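The box for small things

For a long time I wanted to write about one box. My sister laughs at me for this, but she also called me two times this summer to ask which one I bought, so I think the subject is not so silly.

We moved to this apartment in August. It is on the third floor, it has good light and almost no closets. In the old place we had a built-in cabinet in the hallway, and everything without a home went there: batteries, tape, candles for when the power goes out, keys from which nobody remembered the door. When we packed, I put all of it in one big bag, and the bag stood behind the bedroom door for six weeks. Every time I needed a battery I had to kneel on the floor and dig.

My first idea was a set of drawers. I looked at one from Forov, with narrow drawers and a label holder on each, very pretty. But it was 68 cm wide and the only free wall in our hallway is smaller than this. I measured it again on Saturday morning, hoping that I made a mistake, and I did not. Then I tried fabric baskets. I bought two from Carbone, gray, with a cardboard bottom. They are nice for scarves and I still use them for scarves. For batteries and screws they are bad. The small pieces go under the cardboard, and when you lift the basket by one side, the whole content slides to this side and the basket bends.

So I came to the plastic box, which I did not want, because in my head a plastic box belongs in a garage. My neighbor on the second floor, Evanthia Raptis, has a row of them on her balcony with seeds and garden string inside. She let me open and close one as many times as I liked, and this is how I learned what I should look for. I made a list for myself then and I copy it in my own words.

The lid must have clips. A lid which you only press down is fine if the box stays on a shelf all its life, but mine has to travel between the hallway, the kitchen and the table where I repair things. With clips I can carry it without holding my hand under the bottom.

The handle must lie flat. I saw a model from Tarnent with a fixed handle, like a small bridge, and nothing could stand on top of it. In an apartment with no closets you need the top of everything.

The walls should be straight. Many boxes become narrow at the bottom, and then you lose the corners, and the things inside stand crooked like tired people on a bus.

The color I leave to you. I chose white, after thinking about clear plastic for some days. With clear plastic I would see what is inside, this is true, but I would also see it when I am sitting on the couch with my tea and do not want to think about batteries.

Now, how I fill it. In the beginning I simply turned the bag over into the box and closed the lid. It fit, but I had only moved my problem from a bag to a box. The second time I did it properly. I spread a sheet on the floor, put everything on it and made small groups. It took an evening. I found three rolls of the same tape, all started. I found the key of our old mailbox, which I should have returned, and I mailed it back with an apology. I threw away the dried glue and the pens that do not write.

For the groups I use little cardboard boxes from tea and from matches, without their lids. They stand next to each other inside the big box and they cost nothing. In the tea boxes I keep batteries, fuses, candles and tape. In the match boxes go screws, picture hooks, and the felt circles you glue under chairs. I wrote the names on the short side with a marker. My husband says that the letters are too small, and he is maybe right, but he finds the batteries now without asking me.

One thing I learned late: do not fill it to the top. My rule is to leave the height of two fingers free. If the lid has to press on something, the clips become hard to close, and after some weeks you stop closing them. I know myself well enough to say this.

I also weigh the screws. Please do not laugh. I had one match box so heavy that the cardboard opened at the corner, so now I put the kitchen scale next to me and stop at 200 grams. The rest of the screws went to a jar in the kitchen cabinet. They are not so beautiful there but they are safe.

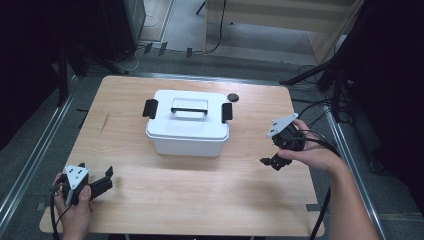

The only question I could not answer for a long time was where the box should live. First it was under the bench in the hallway, but this is the place for wet shoes, and even with the lid closed I did not like it. Then it was on the refrigerator, and I had to ask my husband to take it down each time. Now it is on the low shelf next to the washing machine. When I need it I take it to a table, open both clips and take out the little box I want. After that, everything goes back before dinner. This last part I do not always manage.

There is the matter of small round things, like coins, bottle caps and lids from jars. They come out of pockets, they stay on the table, and they have no group. I gave them one of the tea boxes and I wrote "round" on it. My sister thinks this is the strangest label she ever saw. When the box is full I sort the coins into the purse and look at the rest with strict eyes.

If you have children, you will perhaps want a box with a stronger closing. Evanthia told me that her grandson opened hers when he was four years old and fed the seeds to the pigeons. We have no small children at home, so I did not test this.

Next I want to do the same with the sewing things, which are still in a cookie tin from Kodis, and the tin does not close since the move. I think I need the same box again, maybe one size smaller. I will go to measure the shelf first.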